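Reading time: 4 min

Vaher G2 gripper: service page for the finger slip fault

This page is for owners of the Vaher G2 parallel gripper with the first type of finger carrier. It explains the fault, how to check for it, and which parts we send. If you want to order a new gripper, please use the main product page of Prestero.

What went wrong

In November we received a report from a packing site which uses two G2 grippers on two arms. One gripper let go of its side of a box during a lift. The other gripper kept holding, the box turned, and it fell on the table. No person was hurt. The controller did not show any alarm, and this is the part that worried us most.

Osamu Aoki from our service group took the returned gripper apart. The clamp screw of the finger carrier had become loose. When this happens, the motor still reaches its position and the controller believes that the fingers are closed with full force. In reality the carrier slides back a little on the rail, and the force at the fingertip goes down. With a light part you will maybe never notice it. With a heavy or soft box the grip can be lost.

After this we tested the gripper at our bench. A correct G2 holds 130 N at the fingertip. The returned one passed the first closing and then lost force after repeated cycles, without any message in the Arkix software.
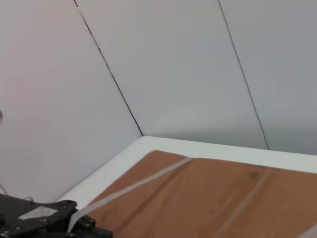 G2 gripper over the wooden board, with light wall panels behind.

Which units are concerned

The fault concerns grippers with a serial number below 1541. The number is engraved on the mounting flange, so you must look at the flange and not only at your delivery papers, as some units were exchanged during repair. From 1541 upward the carrier has a second screw and a locking plate. These units need no change.

If you have two arms that work together on one load, please treat the pair as one machine. When one gripper is concerned, stop both until the check is done. A single gripper that suddenly carries the whole box can be pulled sideways, and we have seen a bent rail from this.

How to check

Put down any load and bring the arm to a low position. Switch off the gripper supply and lock it. Wait until the status light of the gripper controller is dark.

Hold the housing with one hand and push each finger in the closing direction, then in the opening direction. A small movement of the finger pad is normal. Movement of the carrier itself is not normal, and a clicking sound is a sure sign that the screw is loose.

Remove the cover and look at the clamp screw. If the paint mark is broken, do not tighten the screw again with the old hardware. We tried this and it became loose again after 3 days of normal work. Order the kit.

While the cover is open, please look also at the cable. It should hang free and should not pull on the connector when the wrist turns. A pulled cable is a different fault, but it gives similar complaints.

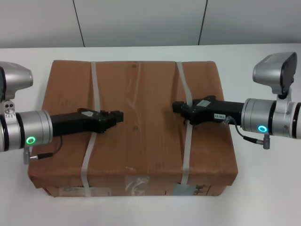 Can I continue to work with light parts until the kit arrives?
We advise against it. The force can drop at any cycle and the controller will not warn you, so please keep the gripper out of use until the new carrier is mounted and tested.

The repair kit

The kit is called Pronau carrier kit, second type. It contains 2 finger carriers, the locking plates, new screws and a small tube of thread lock. It is free for all concerned units, also when the warranty has ended. Fingers and pads are not included, you can use your old ones if they are not worn.

Mounting takes less than one hour for a person who knows the gripper. Let the thread lock harden overnight before you put any load. After this, run the force test in Arkix from the Service menu, and repeat it after the first week of work. Please do not skip the second test.

The newer Arkix release also compares motor current with finger position and gives a warning when they do not fit together. It helps, but it does not replace the new carrier.

How to order

Write to the service desk with the serial number, the number of grippers and your delivery address. Mélanie Wong answers the requests for this kit and can also arrange a visit if you prefer that we do the work. If your gripper has already dropped a load, please send it to us complete and do not open it.

Page last changed 24 June 2024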